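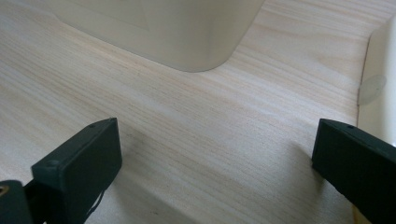 ## 4. Comparing finger sets on the hand-held gripper

This section covers the side-by-side test of two finger sets on the Plandow hand-held gripper. Run it before you commit to one set for a recording job, and again after any change to the camera mount or the controller settings. You need the gripper, both finger sets (Ava and Bayram), the Emcombe controller, and a flat table with at least one upright surface next to it.

The Ava set is the stepped block style in dark green. The Bayram set is longer and thinner, with a soft pad on the inner face.

### 4.1 Fit the fingers

1. Turn the controller off and wait for the status light to go out.
2. Set the gripper on its back with the jaws open.
3. Remove the screws from the fitted fingers. Keep them with the set they came from. Ava and Bayram screws are different lengths.
4. Slide the new fingers onto the carriers until they stop.
5. Put all screws in by hand first, then tighten them a little at a time, switching between left and right.
6. Open and close the jaws by hand. They should move freely over the full travel.

**Caution:** Do not use Bayram screws in Ava fingers. They bottom out against the carrier and will strip the threads.

### 4.2 Route the cable

1. Lead the cable along the outside of the left finger and clip it to the body.
2. Leave enough slack for the jaws to open fully. A small loop below the finger is fine.
3. Close the jaws and check that the loop stays out of the gap.

### 4.3 Check the camera view

1. Turn the controller on and open the live view.
2. Open the jaws all the way. Both finger tips must show, one on each side, with clear table between them.
3. Tilt the gripper toward the table at your normal working angle. If a tip drops out of view, loosen the camera bracket, adjust it, and repeat from step 2.
4. Look at the brightness. Pale wood and white objects can wash out while dark fingers lose their edges. Lower the exposure until the wood grain is visible, then confirm that you can still make out the tip of each finger.
5. Lock the exposure. Use the same value for both sets.

**Note:** Soft shadows under the fingers are acceptable. If a shadow has a hard edge, move the lamp or turn it off.

### 4.4 Run the comparison

1. Place the test object on the table, clear of the upright surface.
2. Start a recording and set the sample limit to 3,000.
3. Approach with the jaws open, close on the object, lift it, and set it back down. Do this 14 times.
4. Move the object next to the upright surface and do another 14 lifts. Keep the outer face of the finger off the panel.
5. Stop the recording and save it under the name of the finger set.
6. Change to the other set (4.1 to 4.3) and repeat.

If the object slips, finish the cycle and mark it as failed. Do not restart the count.

### 4.5 Read the results

Open both files in the Emcombe viewer and compare the closing width, the grip force, and the number of failed lifts. Grip force is shown on a scale up to 100. A difference of 3 or less between the sets is within normal variation and should be ignored.

Compare the lifts beside the upright surface separately. Wide fingers need more side clearance, and a set that does well on open table may touch the panel there. Contact shows up as a short spike in the force trace before the jaws close.

**Note:** If both sets show the same spike at the same point in every cycle, check the zero offset (section 6.2) before repeating the test.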